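Plarkness Word List

A list of 2,950 everyday words for crossword makers, one per line, in plain text. Version 32 is dated 11 December 2023.

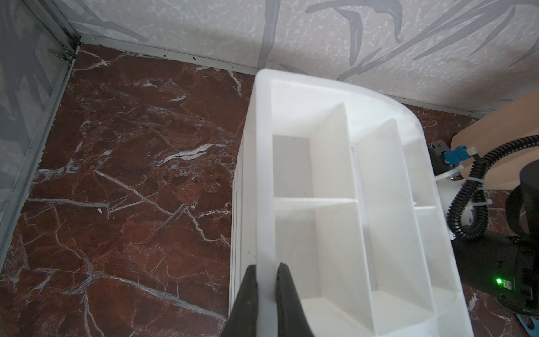 Each line holds the word, a tab, and a difficulty score. Proper names are left out – place names too. 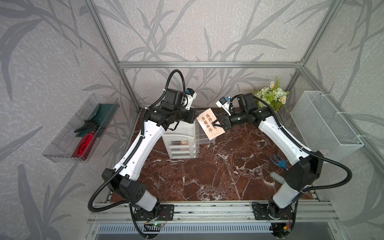 Plurals ending in S were cut in September, 364 of them. They are kept in plurals.txt.
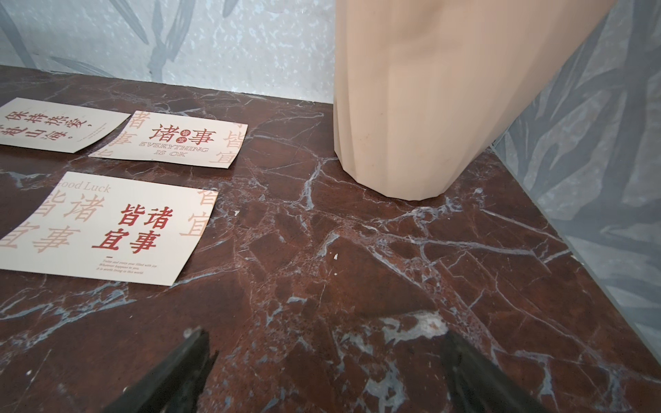
Maintained by Nurhan Dursun and Sang-wook Lim

Scores run from 1 to 5. Send changes as a patch, sorted A to Z.

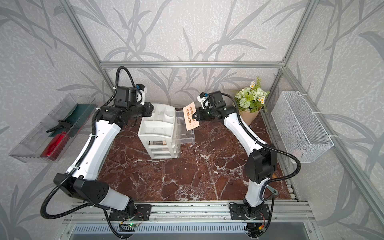 Şengül Ekinci: Could the score be optional? My script only reads the first column and stops at the tab.

Open for the next version.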